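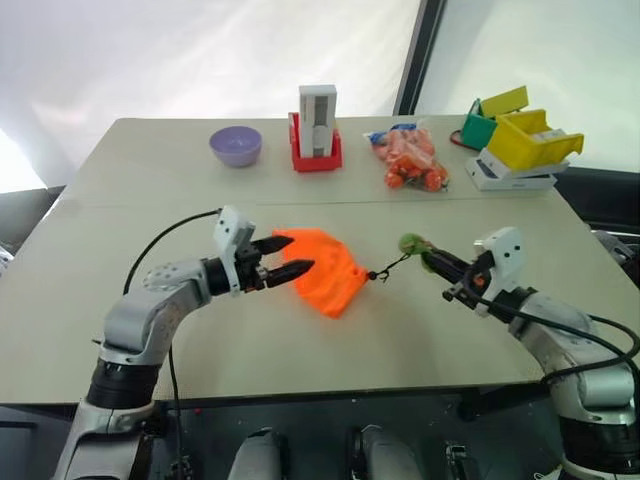 Orange bag, light table.

Frequently asked questions about the Paewai Song Pages

Last updated: January

What is this site?

A collection of posts about older popular songs, mostly recorded between the wars and up to the early sixties. Each post covers a single song: who wrote it, who recorded it first, which versions are worth hearing, and anything readers have told us about singing it at home, at school or at work. There are 400 songs on the site at present.

Who writes it?

Celeste Amaral writes most of the posts. Eugénie Tanguy covers the French songs and checks all our translations. Évan Cordier looks after the site itself, so technical complaints go to him. If a post has no name at the bottom, it is one of Celeste's.

Can I request a song?

Yes. Use the contact form and put the word "request" in the subject line. Tell us the title if you know it and the singer if you know that. If you only have a line or two of the words, send those, spelt however you remember them. We have found songs from half a chorus before, and we have also failed with three full verses, so please don't count on it.

We answer requests in the order they arrive. Christmas songs are the exception. Anything sent in after the end of November is held over for the following year, as the posts for December are written by then.

I asked for a song months ago. Why hasn't it appeared?

Usually we can't find enough to say about it. A title and a singer will only fill a paragraph, and we would prefer to wait until somebody writes in with more. You are welcome to send a reminder. If we have decided against a song altogether we will tell you so.

Do you post the full lyrics?

Only where the song is out of copyright in the UK. For everything else we quote a short passage and leave it at that. Please don't paste full lyrics into the comments either, as we have to take them down.

How do you decide whether a song is out of copyright?

We look at when the writers died. In the UK a song normally stays in copyright for seventy years after the end of the year in which the last surviving writer died, and that includes whoever wrote the words as well as whoever wrote the tune. Recordings have their own separate term. A song can be free to print while a particular record of it is not free to copy. If we can't establish a date we treat the song as protected.

We are not lawyers. If you plan to print or perform something for money, ask someone who is.

Can I download the recordings?

No. There are no sound files on the site. Where a recording is available through an official channel we link to it, and when the link stops working we take it out. If you come across a dead link, tell us the title of the post and which version it was.

Can you value my old records?

No, and we can't buy them. Most 78s of well-known dance bands and crooners were pressed in large numbers and are worth very little, even in good condition. A local auction house or a specialist dealer can give you a proper opinion. Please don't post records to us without asking first.

Can I send you sheet music?

Yes, scans are welcome, particularly of covers and of any page with handwriting on it. The form will accept files up to 20 MB. For anything larger, write first and Évan will send you a link. Scan in colour even if the page looks black and white, and include the back cover, which often has a list of other songs from the same publisher.

Beatrice Urio catalogues what comes in. She will ask whether you are happy to have your name shown next to the item. If she hears nothing back, it goes up without a name.

My memory of a song is different from what you've written. Will you change the post?

If we have a fact wrong, yes, and we note the correction at the foot of the post. If it is a matter of different words being sung in different places, we add yours alongside. Playground and pub versions are of great interest to us, including the rude ones, although we may shorten those.

It helps to know where and in which decade you heard it. "My gran in Hull, in the fifties" is plenty.

What is the weekly email?

A short message with a link to the new post and any corrections made to older ones. It goes out at 4 pm. There is no advertising in it and the address list is not passed to anyone. To stop getting it, use the link at the bottom of any message. If the link doesn't work for you, reply with the word "stop" and Évan will take you off by hand.

Why did my comment not show up?

First comments are held until somebody has read them, which can take a few days. After that your comments should appear straight away, provided you use the same email address. Comments with more than one link in them are always held. We remove advertising, abuse and anything giving another person's address or telephone number.

There is a limit of 400 words on a comment. If you have more to say than that, send it through the form, as we might want to use it in the post.

Can I use your posts in a newsletter, a talk or a quiz?

For a talk or a quiz, go ahead. For a newsletter or anything else printed, you may use up to two paragraphs without asking, with the name of the site given. Write to us if you want more. We nearly always agree, but contributions from readers belong to the readers, and we have to check with them.

Care homes and singing groups can print any of the posts in full for their own use. There is a large-print setting at the top of each page. Divina Ambrosio, who runs an afternoon singing group, has also put together song lists sorted by key and by how high the tune goes. Ask for these through the form.

Do you cover newer songs?

Not at the moment. The latest song on the site is from 1963. We do mention later recordings of older songs, including a few from the last couple of years.

How can I support the site?

We don't take donations. Sending in what you remember is more use to us, and so is telling us about mistakes. Spelling mistakes count.

How do I get in touch?

Through the contact form. We don't have a telephone number. Most messages get a reply within a fortnight, slower in August, when Celeste is away.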